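The Skarnton House Newsletter, August
Notes from the second floor

THE GREAT TABLETOP QUESTION

Those of you who use the shared workroom will have noticed that the big table has been cleared. I mention it because several people walked in, saw the top of it, and walked back out to check the number on the door.

Clearing it took most of an afternoon. Ese Osagie had put up a note in July asking everyone to collect their belongings, and the note did what notes in this building do, which is get buried under a stack of catalogs on the table it was about. So four of us went in after lunch with a roll of trash bags and low expectations.

The final tally, kept by Garba Haruna on the back of an envelope, came to 236 items. These included 17 pens (three of which write), a bag of curtain hooks, one half of a pair of hedge clippers, and the instruction booklet for a Dastby shelf unit that has not been in the building for as long as I have. Aminu Tijani found a library card in his own name and went quiet for a while.

Everything that looked as though someone might miss it went into the 11 boxes now lined up in the hall. They are labeled, after a fashion. "Wires, probably good" is my work and I stand by it. Claim what is yours by the end of August. After that the boxes go to the rummage sale, where you are welcome to buy your things back.

Then came the cleaning. I had always taken the table to be a sort of tan, and had even recommended a matching chair cushion on that basis. The tan came up with warm water and dish soap. Aminu Isah did the edges with an old toothbrush and would like it known that the underside was also disgusting, and that he did not have to look there but did.

The rings proved harder. There was a whole colony of them at the window end, where the kettle used to live before it was asked to leave. Ese Uzor tried baking soda, then a paste of baking soda, then a firmer paste of baking soda, and got most of them down to something you would only see if you were looking for trouble. Two remain. Please put a mug on them and say nothing. 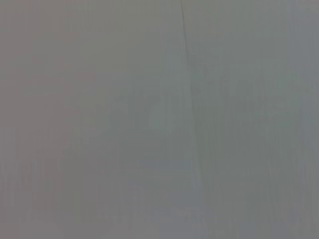 Can I just put a hot mug down on the table as long as I wipe it afterward?

Please use a coaster. Wiping takes care of spills, but a heat mark is in the finish, and no amount of dabbing with your sleeve will shift it. There is a stack of coasters in the top drawer by the door, including the cork ones from the Fledov tasting evening that everyone said they would take home and did not.

A few other points, while I have the floor.

The gray cloths under the sink are for the table. The yellow ones are for everything else. We arrived at this system after a long discussion that I will not reproduce, except to say that it began with a smell.

Spray goes on the cloth and the cloth goes on the table. Please don't spray the table directly, especially near anyone's sandwich. If the bottle is empty, the refill is on the shelf behind the paper towels, and a person who leaves an empty bottle in the rack for the next person will be thought about unkindly.

Glue, paint and anything that says "permanent" on the side should be used over a mat. We have two mats. The larger one has been borrowed by somebody working on the Olaniyan puppets and I am sure it is having a lovely time, but we would like it home.

If you are cutting anything with a blade, use the mat for that too. The kitchen breadboard has suffered enough.

Work in progress may stay out overnight if it has your name on it. It may stay out a second night if you bring cookies. There is no provision for a third night, although Garba has asked whether better cookies would change that, and the matter is open.

Ese Osagie has offered to wipe the table down at nine each morning through the end of the month, and is looking for people to take over after that. It takes a few minutes. A sign-up sheet is taped to the inside of the workroom door, at eye level, where it cannot be covered with catalogs. So far it has one name on it, and the name is mine, and I did not write it.

Boxes are in the hall. The clippers are in the fourth one from the stairs. If you have the other half, we should talk.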